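The linen service at the Kirkgate residence handles 177 rooms, and most of what leaves it passes over a single pale folding surface. The supervisor of the service, who has held the post for 10 years, met with the Zolwood housing bulletin on a Friday in April to discuss how the work is organized.

"People assume that washing is the slow part," she said. "Folding takes longer, and large pieces take longest of all."

Staff are asked to spread each piece fully before making the first fold. Deep creases are smoothed by hand from the middle outward, and corners are matched before the cloth is turned. Fitted sheets follow a separate procedure, adopted from the sister residence at Geltska.

The supervisor was cautious on the subject of color. The residence replaced its white stock with cream two years ago, a change she supported with some reservations. "Cream is kinder to look at – but under our lamps the shadows in a fold can pass for a stain. We check a doubtful piece by the window before we send it back."

Storage remains a concern. The Ledesma wing has shelving for 100 sets, and the overflow is kept in the corridor cupboards. A request for additional shelves has been submitted.

Asked what she would tell new staff, she returned to the cloth itself. "Lay it down loosely first and find the edges. If it bunches in the middle, lift it and start again."

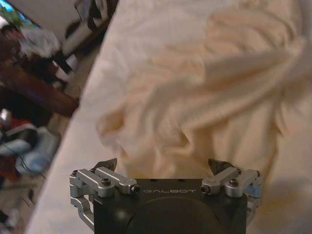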